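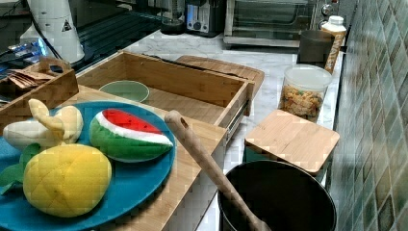
Figure 3. Kitchen counter with plate and open tray.

4.2 What the small landlords told me about furnishing

I went into this part of the study thinking rent would be the whole story. My question was simple enough: when a person owns one or two rental units and nothing else, does furnishing the place pay for itself? The big owners have had this worked out for years, and they have software for it. The people I talked to had a notebook, or a spreadsheet they were a little embarrassed to show me. Most of them started in the kitchen, and they started small. Even small things belong in this conversation, as I found out when I asked owners to list every item they had put in a unit and what they thought it did for the rent. Soft toys, cushions and so on came up a lot more than I'd planned for (my coding sheet had no box for them, so I had to add one halfway through).

The sample for this section is 106 owners, all of them with property in either Gretis or Sarmiento. I picked those two towns because they sit in the same rental market but draw different tenants. Gretis gets people on short work contracts. Sarmiento gets families, and families tend to show up with a truck full of their own furniture and want yours gone. I interviewed 22 of the owners at length, usually at their own kitchen tables, and the rest filled in the written form.

Owners in Gretis mostly said furnishing was worth it, and their listings back them up, at least on the asking price. What I can't tell you is how much of the extra rent they kept. Wear and tear is a slippery number! One owner counted a scratched table as a loss and another with much the same scratch didn't count it at all. I've left both answers as given and flagged them in the appendix -- cleaning them up would have meant deciding for people what bothers them.

Sarmiento was messier. Six of the long interviews there were with owners who had furnished a unit, then emptied it again within a year or so, and paid to store what came out. Storage hardly ever showed up in their own math. When I asked about it they'd go quiet and then say something like, "Well, I suppose that's a cost too." It is, and over a few years it can eat most of what the furniture brought in.

I also asked where the furniture money came from. A good share of owners used savings, but a fair few had rolled it into the mortgage through Pandeo, a local lender, and were paying it off over 20 years without really thinking of it that way. A sofa doesn't last that long. I raised this gently, and a couple of them had already spotted it and were kicking themselves.

A word on the Tritex listings data, which I lean on in the next section. It records whether a unit is furnished as a plain yes or no, so a bare room with a bed in it and a place stocked down to the teaspoons get the same mark. I went back and sorted the Gretis listings by hand into partly and fully furnished, using the written ads only. The Sarmiento ones were too short to sort that way, and they stay as a single group in all the tables that follow.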